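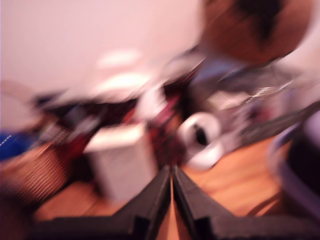 Clearing off the wooden table

10/13/24

I gave this Sunday to the table in the back room. It has been the landing spot for everything since we moved in, and in March I told my sister I would have it cleared in a week. I didn't.

The table is the best piece of furniture I own. It came from a man named Nest Pumphrey, who was closing up his house and wanted the big things gone by the end of the month. He asked a fair price and helped me get it down his porch steps. The wood is a warm orange-brown, and for most of the year I only ever see a strip of it down one side. The rest is under mail, tape, chargers and whatever came in the door last.

I've tried to do this job before by carrying everything off the table to the bed and then sorting the bed. That goes badly at eleven at night when you want to sleep. This time I left things where they were and worked across from the left side, one item at a time, with a trash bag on one chair and a grocery sack for donations on the other.

The boxes

I keep boxes. I know some people flatten them the day they arrive, but a small white box with a lid is useful, and I have a hard time putting one in the recycling. The trouble is that a closed box looks tidy, so it gets left alone. I opened every one. Two were empty. One had the spare feet for the Eketti shelf, which I had already replaced with felt pads. One had a watch strap and a receipt for something else.

My rule now is that a box stays only if I can say what is in it without lifting the lid. If I can't, I open it, and then either the contents go where they belong or I write on the end with a marker. The white ones take marker well. The glossy ones don't, and for those I use a piece of masking tape.

The rolls

Next were the rolls. White rolls end up all over my house, and I've stopped trying to keep them in one place. Paper tape, labels, gauze from the first aid kit, the register paper my nephew likes to draw on. They don't stack well and they roll off if you stand them on edge. I had them in a drawer for a while, but the drawer was too shallow and it jammed.

What works is a dowel. I cut one to the width of the closet shelf, set it in two hooks, and slid the rolls on through the middle. You do have to take off the front ones to get to the back ones, so put the one you use most on the end. The dowel cost less than a sandwich. I had looked at a Tivance holder that does the same thing with a spring in it, and it may be very nice, but I had the hooks already.

The small stuff

Small round things are the worst part of any table. Knobs, caps, a loose caster, the ball from the dog's old toy. You can't file them. I put all of mine in a dark container that used to hold potting soil scoops and gave myself until next weekend to find out what each one goes to. Anything still in there after that gets thrown out. I did the same thing in the kitchen last year and have not missed one item from it.

Paper

I won't say much about paper. There was a stack of 13 envelopes that I had been calling "the bills," and four of them were bills. The rest were from the Parry people, who want me to have new windows. I shredded those standing up, which goes faster than sitting down.

Cleaning the wood

Once the top was bare I wiped it with a damp rag and then a dry one. I don't know what finish is on it. Pumphrey thought oil but wasn't sure, and I'd rather not put polish over something I can't name. There's a bottle of Stirodar under the sink that I use on the kitchen chairs -- I tried a little on the underside of the table first and it dried with a haze, so I wiped it off and left it there.

There are marks I can't get out. One is a ring from a plant pot, and that one is mine. The others came with the table, and I like them fine.

The whole job took five hours, with a break for lunch and a longer one when I found the photos from the lake. I still have to deal with the chair holding the donation sack, plus the floor under the table, where I pushed a few things I wasn't ready to look at. The lamp needs a new bulb too. I bought one in August and it's probably in a box.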